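Skistico Hand Kit

The Skistico Hand Kit is a pair of hand-held grippers, sold together with a cable set and a recording program, for people who want to teach a robot arm a job by doing the job themselves. I've been keeping this page on our little robot wiki since I bought my own set in February, so it's part encyclopedia entry and part me going on about a thing I like. Fix what you think needs fixing!

Background

The kit comes from Skistico, a small company that started out making jigs and clamps for repair shops. The first version was called the Grurkness and came as a single gripper with a battery in the handle. I borrowed one for a while and my wrist did not enjoy it. The second version moved the power out of the handle and onto a cable, and it came as a pair. The third version, the one sold now, kept the pair and changed the jaws and the trigger spring. Old Grurkness jaws don't fit it, so don't buy a box of used ones thinking you've found a bargain (I did).

What it's for

You hold a gripper in each hand, do a small task over and over, and the program saves every try as a clip. Later the clips are used to train an arm that carries the same kind of jaws. Owners mostly record short, dull jobs: sorting, packing, putting a thing in a tray, taking it out again. The best results I've had were with objects that have a clear edge to grab.
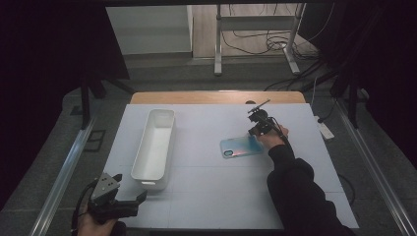
Flat objects are the classic first lesson with this kit, and they're harder than they sound. A cup gives you sides to squeeze, but anything thin and flat makes you think about where the jaws go before you close them. I like to work on a white board with faint grid lines and a long white tray on the left, because then a phone in a light blue case stands out nicely from everything else on the board. Keep the tray well within reach of both hands. If you have to lean, the clips get wobbly, and the arm you train will copy the wobble with great loyalty.

Cables

Each gripper has one black cable, and the cables are the part people grumble about most. Mine bothered me for a couple of evenings and then I stopped noticing. Run the right one down along your arm and let the left one curve away from you, and they stay out of trouble. Longer cables are sold separately by Plernero, a reseller, and they work fine – just don't join two of them end to end, as the program drops the signal.

Recording software

The program is called Shiferaw and it's included in the price. It shows a list of clips, a delete button and not much else, and I mean that as praise. My longest project so far holds 431 clips of one boring task. I threw out 46 of them, nearly all from the first session, when I was still squeezing too early. Shiferaw can't undo a delete, so keep a copy of the folder somewhere else. There's a tagging feature too, but it's slow, and I just use file names.

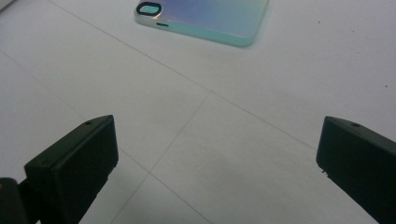

Can you use the kit without owning a robot arm?
You can record and review clips with only the grippers, the cables and a computer. The arm is needed once you want to try out what you've trained, and plenty of owners share one.

Price and support

Skistico sells the kit straight from its own site and changes the price often enough that I've given up listing it here. Support is by email. Morfudd Prosser answered both of my messages, the second one with a drawing of how the trigger spring sits, and my left gripper has closed properly ever since. Spare springs and jaw pads are sold in packs. The pads do wear, so add a pack to your first order and save yourself the shipping.

Known problems

The trigger on the third version feels stiff when new and loosens up with use. Shiferaw sometimes swaps left and right if you plug the grippers in too quickly, and restarting the program sorts it out. The printed manual still shows the Grurkness on its wiring page, so go by the online copy.

Page last edited 9/29/20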